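Zipper bags keep popping open when I pack candy for mailing

Asked in Kitchen & Pantry > Storage
Posted August 4, 2012
Viewed 867 times

Every year I put up bags of wrapped candy for relatives, and I start early because I buy it when it goes on sale. I use the clear bags with the colored zipper and the white strip for writing on. They close fine on the counter. Then I stack them in a tote in the hall closet, and when I go back for them a few have come open along the top and there is candy in the bottom of the tote. In December it was worse. Two boxes got to my sister with loose candy all through them.

I press the zipper shut from one end to the other and then go back over it. I have tried two sizes. The smaller ones pop more. I don't want to buy a vacuum sealer for this. Is there a better bag, or am I filling them wrong?

3 answers

Answer 1 (accepted)

You are most likely filling them too full. A zipper holds well when the two sides of the bag lie close to flat where they meet. Once the bag is round in the middle, the sides pull away from each other, and anything set on top pushes the same way.

Hold a filled bag up and look at it from the edge, with the zipper toward you.
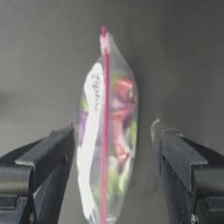 A filled Ziploc bag seen along the zipper. The sides bulge in the middle and narrow toward the top corner.

When mine get that wide I take a handful out. I go by weight now. For my larger bags I stop at 700 grams of hard candy. I tried 800 and they closed, but I had two open up in the pantry. Your candy may be a different size, so weigh one bag that stays shut and copy it.

Other things that help:

Leave a finger's width open at one corner, lay the bag down, push the air out with your palm, then close the corner.

Wipe the track with a dry cloth before closing. Sugar dust gets in there.

Write on the white strip before you fill the bag. The pen skips once the plastic is curved.

Stand the bags in the tote side by side with the zippers up. Don't stack them flat.

For mailing I put each bag inside a second one, with the zippers at opposite ends. I haven't had one come open in a box since I started doing that.

Answer 2

Get the Bister bags with the slider. They cost more but I never have to check them. I buy them at Nieminen on Curkura Road, next to where the shoe repair used to be. They don't have a write-on strip so I use masking tape.

Answer 3

I just put a strip of packing tape over the top. You have to cut it open after, but for candy who cares. A coffee can works too if you have some saved up.

Comment from the asker on Answer 1:
Weighed one of the bad ones and it was 684 grams, but that was the small size, so yes, too full. I took some out of all of them and stood them up in the tote. Will see how they do. Didn't know about writing on them first and I have already done most of this batch.

Related questions

How long does wrapped hard candy keep in a closet?
Do Bavow freezer bags fit in a flat rate box?
Getting marker off plastic bags so they can be used again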